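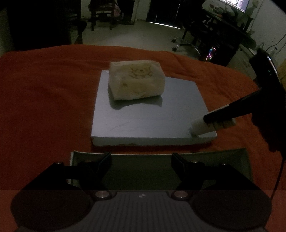
The small yellow package on the flat box or lid, orange cloth underneath.

Newsletter > Around the House > Small Stuff

Search the newsletter Go

The orange cloth comes out again

Every October I drag the burnt orange cloth out of the hall closet, spread it over the biggest surface I've got and empty the odds-and-ends drawer onto it, a bit at a time. I used to do this on the bare table and lose half of it down the gap by the wall. Cloth is better. Small things stay where you put them, and when you're sick of it you can gather up the corners and hide the whole mess until after supper (I have done this for days at a stretch).

The flat pale box does most of the work. It has a smooth top, some scratches, and a brownish worn patch along the front that won't scrub off, and I've stopped trying. Anything I can't decide about goes on top of it. Anything I've decided about goes back in the drawer or into the Dallon bag by the door.

This year's undecided pile was led by the little cream-yellow package, the one with the drawing that looks like a crab. I asked in the last issue if any of you knew it and got 6 replies, wow! Tahira Khattak thinks it's soap from a shop called Tapia that her aunt used to visit. Gumaro Bautista says it's wax, for drawers that stick, and that his father kept a block just like it in the garage. They can't both be right, and I haven't opened it to check – I like the crab too much to tear into it.

My rule for the drawer is 20 minutes with the kitchen timer on, then stop. I start with the paper things, because they're quick, then string, then the mystery pieces. I also wipe the drawer out while it's empty, and I put a fresh liner in if the old one has gone sticky. The cloth gets shaken off the back steps and folded away with its wrinkles, since I don't iron anything I plan to cover with junk.

If you've got a package like mine in a drawer of your own, write and tell me what it says on the back. Soap people are ahead by one vote.

Recent items
Gumaro's fix for the squeaky pantry door
Is the Predetti shelf worth the money?
Letters: 10 uses for a shoebox
What I kept from the Kostix catalog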